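Embalagens de pequenas encomendas: abrir, separar e voltar a usar
Relatório de projeto -- Unidade curricular de Design e Consumo

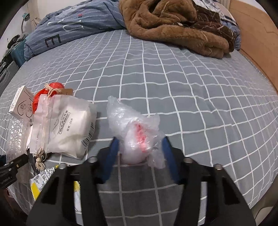 O que acontece à embalagem de uma encomenda pequena depois de aberta?
Na maior parte das casas que acompanhámos vai para o lixo no próprio dia, e quase sempre toda junta. O cartão, o plástico, o cordel e a etiqueta seguem no mesmo saco, mesmo quando há ecoponto perto.

1. Ponto de partida

O projeto nasceu de um exercício da disciplina em que cada grupo tinha de escolher um objeto de vida curta e segui-lo até ao fim. O nosso grupo escolheu a embalagem de oferta e de compra por correio, em particular a de artigos pequenos: bijutaria, velas, sabonetes, peças de cerâmica, bonecos. São artigos que chegam muitas vezes dentro de dois ou três invólucros, cada um de um material diferente.

Queríamos saber que materiais aparecem com mais frequência, quanto pesam em relação ao artigo que protegem e quais deles podem servir outra vez sem tratamento. Deixámos de fora as caixas de transporte grandes, que já tinham sido estudadas por outro grupo no ano anterior, e os alimentos.

2. Recolha

A recolha decorreu em março, em 15 casas de colegas e familiares. Pedimos a cada casa que guardasse todas as embalagens de encomendas pequenas e de presentes durante quatro semanas, sem as espalmar nem rasgar. No fim desse período fomos buscar o material. Juntámos 662 peças de embalagem, contando cada invólucro, fita, etiqueta ou enchimento como uma peça.

A triagem foi feita em cima de uma cama, por falta de uma mesa com tamanho suficiente. O lençol cinzento de quadrícula fina acabou por ser útil, porque o plástico transparente vê-se mal sobre branco. Agrupámos primeiro por encomenda e só depois por material, para não perder a relação entre os invólucros que tinham vindo juntos.

3. Tipos de embalagem

Usámos 4 categorias.

Película plástica. Sacos transparentes finos, sem impressão, quase sempre amarrotados. É o invólucro que fica mais perto do artigo e aquele que menos gente guarda. Quando envolve um enchimento branco, os dois materiais tendem a ir juntos para o lixo, e separá-los leva mais tempo do que seria de esperar numa peça tão pequena.

Caixa de cartão. Caixas pequenas, muitas delas brancas, com um desenho a traço preto ou um logótipo simples. Dobram-se bem e foram as peças mais guardadas pelas famílias, sobretudo quando o desenho agradava às crianças.

Saco de oferta. Sacos brilhantes, de cores fortes, fechados com cordel. O vermelho foi a cor mais frequente. O brilho dificulta a identificação do material, e em vários casos não conseguimos decidir se o saco devia ir para o plástico ou para o lixo comum. Registámos esses casos à parte. O cordel e a etiqueta de papel kraft saem inteiros se o nó for desfeito à mão.

Bolsa de tecido. Bolsas brancas semitransparentes com cordão, por vezes rematado com borla. Vincam com facilidade, mas o vinco não impede o uso.

4. Ensaios de reutilização

Escolhemos peças de cada categoria e tentámos voltar a embalar artigos com elas. Três marcas aceitaram responder às nossas perguntas sobre os materiais que usam: a Ollska, que vende velas, a Favedora, de bijutaria, e a Rokis, de bonecos de feltro. A loja Kapoor cedeu-nos artigos com defeito para os ensaios.

As bolsas de tecido foram as que melhor resistiram. Abrimos e fechámos cada uma vinte vezes e só o cordão mostrou desgaste, junto à borla. As caixas aguentaram duas ou três utilizações antes de as abas perderem firmeza. Os sacos de oferta voltaram a fechar sem problema, embora as rugas ficassem marcadas. A película plástica rasgou-se quase sempre à segunda utilização -- em geral na zona onde tinha sido torcida para fechar.

Pesámos também o conjunto. As 662 peças somaram 3398 gramas. A maior parte desse peso é cartão. A película ocupa muito espaço e pesa pouco, o que ajuda a explicar a ideia, repetida por várias famílias, de que "o plástico é que enche o saco".

5. Dificuldades

Algumas casas entregaram o material já espalmado, apesar do pedido. Nesses casos não foi possível saber que invólucros pertenciam à mesma encomenda, e as peças entraram só na contagem geral. Outra dificuldade foi a etiqueta: quando vem colada, leva consigo parte do papel ou do cartão, e tivemos de decidir se era uma peça ou duas. Contámos como uma.

O período de recolha também pesa nos resultados. Março não é mês de muitos presentes, e uma recolha em dezembro daria provavelmente mais sacos brilhantes e mais fitas.

6. Propostas

Às marcas propomos retirar a película quando o artigo já vem numa bolsa ou numa caixa, e prender a etiqueta com cordel em vez de cola. A Favedora respondeu que vai testar a primeira medida nos brincos. A Ollska prefere manter a película nas velas perfumadas, para conservar o cheiro.

Para uso doméstico fizemos um folheto de uma página com a separação por material e a forma de desfazer o nó sem cortar o cordel -- o folheto segue no anexo B. As tabelas de pesagem estão no anexo A e as respostas das marcas no anexo C.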